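Chapter 4
Soft Things Are Hard: A Morning at the Erkden Open Day

Before you read: Find a T-shirt and drop it on a table. Pick it up, drop it again, and sketch the outline both times. Keep your sketches. You will need them in Section 4.2.

Every October the Erkden workshop opens its doors on a Sunday, and by ten in the morning the line is already down the stairs. Most visitors head straight for the big, fast machines on the ground floor, the ones that stack crates. Go and see those, they're wonderful! But if you ever get the chance, walk past them to the small bench at the back where Mawar Pillai works with laundry.

Pillai started out in packaging, where every box was the same size and a robot could be told exactly where to reach. Clothes gave her a whole new set of problems. A box has six flat sides and keeps them. A shirt has sleeves, a hem and a front and back, and any of these can be hiding under any other. Lift one corner and the rest changes shape while you are still lifting. (Try it with your T-shirt. Watch the far side as you pull the near one.)

Her demonstration uses two arms on one rail, and the crowd gets surprisingly quiet around it.
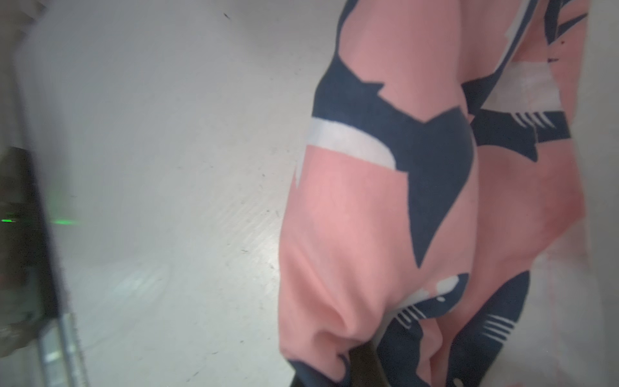
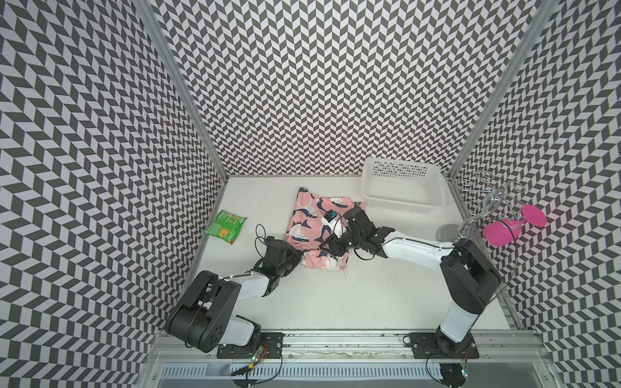 Figure 4.1 The pink garment at the Erkden bench, in a close view from one of the grippers (first picture) and in a view of the whole workspace (second picture).

Look at the printed shapes in the close view. On a flat piece of cloth each one would be easy to recognize. Over a fold, the same shape bends and stretches, and part of it may vanish into a crease. You can still tell what the pattern is, because you have spent your whole life looking at wrinkled cloth. A computer has to get that experience some other way, and much of this chapter is about how.

Chaltu Negussie, a student who helped at the bench, kept a notebook of visitors' questions. The one she heard most often was "Why two arms?" Her answer was to hand over a towel and ask the visitor to fold it with one hand behind their back. People laughed, then tried it, then got very serious about it. One boy stayed for 20 minutes and went home with a method of his own that used the edge of the table. Engineers use that trick too, and we will come back to it in Section 4.4.

As you work through the chapter, keep three questions in mind:

What does the robot need to know about the cloth before it touches it?
What can it learn only by touching?
When the cloth moves in a way it didn't expect, what should it do next?

Key terms: deformable object, grasp point, occlusion, wrist camera

4.1 Rigid and Deformable Objects

A rigid object keeps its shape when it is moved. A coffee mug is a good example. You can turn it upside down or slide it across a table, and the distance from handle to rim stays the same.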